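Home
News
Creators
Visit Reports
About Us
Contact

A Visit to the Fenden Creator Open Day in Stastoncombe

I follow streamers and video makers for many years, but until this March I had never been inside a place where they work. When I read that the Fenden studio in Stastoncombe would open its doors to visitors, I wrote the same evening to ask for a ticket. The ticket was free, only you had to give your name and say which creators you watch. I wrote down two, and later I learned that both of them were there.

The journey

Stastoncombe is not easy to reach. I took the early train and then a bus which goes up the hill and stops in front of a bakery. From the bakery you walk 10 minutes along a road without sidewalk. There was a paper sign on a lamp post with an arrow and the word Fenden, and after this there was no other sign, so I went into the wrong yard first. A man who was washing a van sent me back.

The building was a furniture store before. It still has the big windows on the street side, but they are painted white from the inside. At the door they gave me a sticker for my jacket and a sheet with the program. Doors were at nine thirty, and the first talk was supposed to start at ten. It started later, as the microphone had a problem.

The welcome talk

Latifa Kabbaj, who manages the studio, spoke first. She explained that Fenden does not own the channels of its creators. They rent a room by the month, and the studio helps them with editing, contracts and the calendar. At the moment nine creators have a room. Most of them make gaming videos, two do basketball talk, and one reads old comic books aloud for a very loyal public.

She told us something about numbers too. A new channel that comes to them has usually about 400 regular viewers. She does not promise anybody that it will grow. One of the creators had 1285 people in his first charity stream and she still keeps the printed chart of that night on the wall of her office. We saw it afterwards when we passed by. The line goes up, falls down in the middle when the internet stopped, and goes up again.

I liked that she answered the money question directly. A boy in the second row asked how much a streamer earns, and she said that most of those in the building have also another job. One drives for a pharmacy in the mornings. The boy looked a little sad about it.

The rooms

After the talk we were divided in groups. Our guide was Hicham Hamdy, an editor. The rooms are on both sides of a long corridor and they are much smaller than they look on the screen. I recognized the room of Samir immediately, from the orange curtain and the shelf with sneakers. In his videos I always believed that there is a big space behind him. In reality his chair nearly touches the curtain, and the lamp is fixed to the ceiling with a clamp from a hardware store.

Samir himself came in while we were looking. He is quieter than in his streams. He said that the loud voice is something he puts on with the headset, and that after four hours he does not want to speak with any person, also not on the telephone. Somebody asked for the famous shout he does after a three-pointer. He did it one time, not very loud, and everybody clapped.

He showed us how he prepares a reaction video. He does not watch the game before, this he repeated several times. But he has a list of things he must not forget: thank the new subscribers, drink water, do not touch the face. The list is taped under his monitor. He also keeps his phone turned over during the whole stream, with the sound off, as in the past he was reading comments on it and losing the thread.

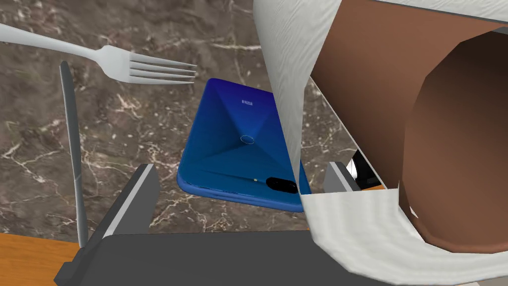
The editing corner

At the end of the corridor is the part where Hicham works together with Hanane Kamel. They use a program called Resum, which was written for the studio by a friend of theirs. It makes from a long stream a list of the moments when the chat was most active. Hanane opened a stream of five hours and in a short time we had the list. Then she went through it by hand, and many of the moments she threw away. She said the chat becomes very active also when a cat walks in, or when the sound is broken, and you cannot make a good clip from broken sound.

I asked her how long she needs for a video of ten minutes. She said one full working day if the creator is in a good mood, and two days if he changes his mind. Hicham laughed, but he did not contradict.

Here I would have stayed longer. The group behind us was already waiting, and we had to go on to the lunch.

Lunch and the questions round

The lunch was lentil soup and bread, served in the former storage hall. I sat beside Charito Saludo, who had come with her two daughters. She does not watch streams, but she wanted to see where her daughters want to work one day. The older one had a notebook full of questions – she had more than the journalists, I think.

In the afternoon there was a round with four creators on a small stage. Mounir Amrani, the one with the comic books, was for me the best. He talked about the year when he had almost no viewers and was reading every evening for the same seven persons. He still knows their user names and he said them all from memory. He has passed 1000 subscribers last winter and bought a better chair with the first money.

Less good was the second half of the round. The questions from the public were often too long, and the moderator did not cut them. Two creators on the left side had almost no time to speak.

Practical notes

Come with the first bus if you want a seat at the talk. Bring something warm, as the storage hall has no heating. Photos are allowed in the corridor but in the rooms you must ask. There is one toilet. T-shirts are sold at the exit and you can pay only with card.

The last bus down leaves at six fifteen. I caught it together with Charito and the girls – the younger one was sleeping before we passed the bakery. Latifa Kabbaj told me they would like to do the open day again in autumn, with smaller groups and with more time in the editing corner. I have already put my name on the list.

Related

How Small Channels Find Their First Viewers
Five Basketball Streams for a Quiet Evening
Reading Comics Aloud: A Talk With Mounir Amrani
What Does a Stream Editor Do All Day?
Visit Report: The Winter Gaming Fair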